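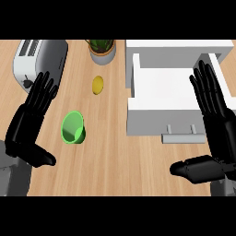

Sim kitchen, week two

Quick one before dinner. The sim side of the Namden build finally loads without falling over, so the table you see at the top is where the two hands will be living until the real ones are bolted down in the garage.

Toaster, plant, green cup, drawer. Wanted stuff that's a pain in different ways. The cup is on its side on purpose, upright was too easy and I was fooling myself with the scores.

Ran 300 tries overnight on the cup, left hand only. 82 good. Not great! But last month I had zero, so I'll take it. Most of the misses are the thumb. It comes in late and shoves the cup instead of closing on it, and then the fingers grab air. Thumb is out wide at the start pose and I think that's half the trouble, going to try tucking it in a bit.

Drawer is next. Starts open, job is to push it shut with the right hand. Sounds like nothing. The first version had the friction wrong and the thing shot closed if you breathed on it. Fixed teh slide numbers, now it drags like my real one.

Also lost an entire evening to the black bars top and bottom. Window size mismatch, harmless, left it.

Real hardware: the wrist brackets from Kostholm came, wrong hole spacing, so I'm redrilling. Need 2 more bearings. The shared shop in Clirkdale has the good drill press but it's booked solid til March, so hand drill it is, wish me luck.

Still to do: softer finger pads, log the misses properly, quit leaving the PC running with the garage door open.

More when the drawer works.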